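Mirell hand gripper

Last revised in May, by Sanne Kramer

The Mirell is a two-finger, hand-held gripper made for recording everyday handling tasks that are later taught to a robot arm. A person carries it by its grip, squeezes to close the fingers, and works through a job such as setting a table or tidying a desk, while a camera on the tool keeps a record of what the fingers did. It was drawn up in the Vadura workshop in the town of Istamard, where Kwame Issahaku had been looking for a tool that a newcomer could pick up in the morning and still be happy holding in the afternoon. The rest of this article is mostly concerned with its upkeep, a subject that takes up a good deal more of an owner's time than the design does.

Fingers and pads

Each finger is a curved plastic arm with a metal eyelet near its rounded top and a thick black pad on its inner side. The pads are the part that wears. They have a matte face with a little give to it, and that give is what lets the tool hold a mug handle one minute and something very small the next. Dust and lint are their great enemies — a pad that has spent a week among cardboard boxes will feel slick, even if it looks perfectly fine from across the room.

The usual care is gentle. The face is brushed with a soft dry brush, then wiped with a barely damp cloth and left open to the air. Soap is best avoided, and so are the strong cleaners people tend to keep near a workbench, which can leave the pad stiff. Small nicks along the top edge are common on any tool that has seen real work and can be left alone. A nick on the gripping face is another matter, and most owners change both pads together when they find one, so that the two sides press alike. 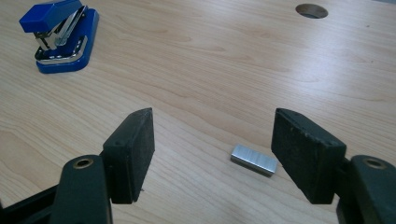 Small objects are also the best way to find out whether the fingers still meet squarely. When the pads are even, a thin piece stays put as they close on it; when one sits higher or leans a touch, the piece tips or slides away toward the weaker side. Issahaku's habit, now written into the Vadura care sheet, is to do this check slowly and more than once, turning the wrist a little each time, and only then to reach for a screwdriver. A surprising number of crooked fingers are nothing more than a pad that was pushed on in a hurry!

Setting the opening

After new pads are fitted, the opening has to be set again. The fingers are let all the way out, the opening is measured between the pad faces, and the stop is turned until the reading comes back to the figure written inside the grip. The fingers are then closed with nothing between them and the same is done at the other end. The software takes a fresh reading at both points — on the workshop's oldest tool these came out as 3946 open and 3791 closed — and the pair is saved under the tool's own name. Readings copied over from another tool will nearly work, and that is a good way to lose an afternoon.

Service log

Every Mirell travels with a small paper log. The one kept with tool 14 runs to 59 entries, most of them a single line about pads, with a longer and rather cross passage about a squeak that came and went with the weather. Kramer, who looked after that tool for its first season, traced the noise to a dry pivot and cured it with one drop of light oil. She has since asked that oil be put on with a toothpick and kept well away from the pads.

Related articles
Segers pivot
Vadura workshop
Care of gripping pads
Istamard tool library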